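I finally signed up for the Pevwood evening walks in September, and my knees have opinions! We meet at 6 by the old post office and go up the hill, around the reservoir and back down past the bakery (closed by then, which is probably for the best). The sign at the bottom says 119 steps to the top. I stopped twice and pretended to look at birds.

What I love is the talking. By the reservoir I'd heard all about a leaky roof, a new grandbaby and how to get plum stains out of a tablecloth — cold water first, then salt. The group is up to 70 people on the list now, though most nights it's far fewer, and you can turn up without telling anyone. Bring a flashlight, because the path by the pump house gets dark fast.
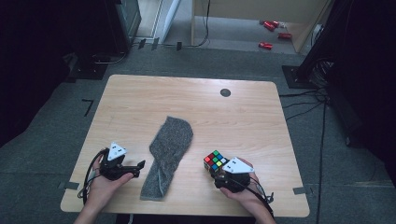 Saadet Ağca wrote in to say the slower group could use a shorter loop that skips the steps altogether, and she'd happily lead it if somebody else carries the first aid bag. I'll carry it! Find me by the post office.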